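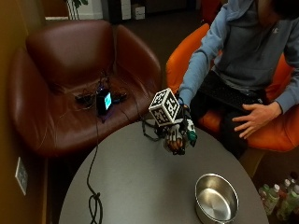
# Glove days: my tips for recording kitchen chores at the table

I've been recording hand demonstrations for the Nemivden kitchen set since March, and people keep asking me how I get through a session without throwing the glove across the room. So I'm finally writing my habits down! Most of them are plain housekeeping, and you can borrow them even if your rig is nothing like mine.

## Before you put the glove on

Do every two-handed job first. Pour your coffee, tie your shoes, move the pot to its starting spot, open anything with a tight lid. Once the sensors are on you'll want to touch as little as possible with that hand (I've scratched my nose with a marker cube more than once, and it isn't pleasant).

- Keep the keyboard on your lap. I start and stop takes with my bare left hand, and after a week or so you stop looking down at all.
- Park the electronics on a chair, with the screen turned so you can read it from your seat. My table is for the things I'm handling.
- Leave slack in the cables. A line that's fine at rest can go tight the second you reach for the far side.
- Check that the cube sits firmly. Give it a little wiggle, and if it moves, redo it.

Junpei Mizuno got me into naming the task out loud before each take: "pick up pot, put down pot." I felt silly for a whole afternoon and now I can't work without it.

## Picking your props

Shiny steel is a pain. It throws back lamps, sleeves, your own fingers, and everything else in the room, and I still wouldn't leave it out, since real kitchens are full of the stuff! What I do is slide the pot a little between takes so the bright spots don't always land in the same place. Same with clear plastic. If a bottle has something colorful inside, so much the better.

Wipe the table down too. I use a barely damp cloth and then a dry one.

## Mix up your takes

My worst batch ever was 600 takes for the Ukwood folder, all of them beautifully neat and nearly all of them the same. I had fallen into a rhythm, same reach, same speed, same landing spot, and the trained model was hopeless the moment a cup stood anywhere else. I redid most of it (grumbling).

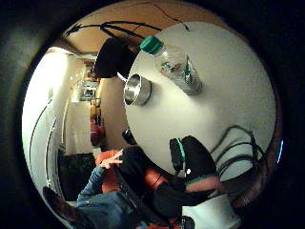
These days I go in blocks of 20 and change two things after every block, usually where the objects start and which direction I come in from. A slow take now and then is good. So is a clumsy one where you miss the rim and try again, provided you finish the job. Label those "recovered" and keep them. If you give up halfway, bin it.

Don't pose your hand, either. I used to hold my fingers in a dainty little pinch that I'd never use on a real pot.

## Packing up

Glove off first, then the cables, coiled loosely and tied with a scrap of ribbon. Let the glove air out overnight with the fingers open; stuffing it straight into a drawer is how I ended up with one that smelled like a gym bag.

Then watch a few takes from the start, middle, and end of the day before you copy anything over. Check that the take names match what you said out loud, and put the date on the folder. Mine from the last big session is just "Plusau 21/09/2023, pots and bottles," and I can still find everything in it.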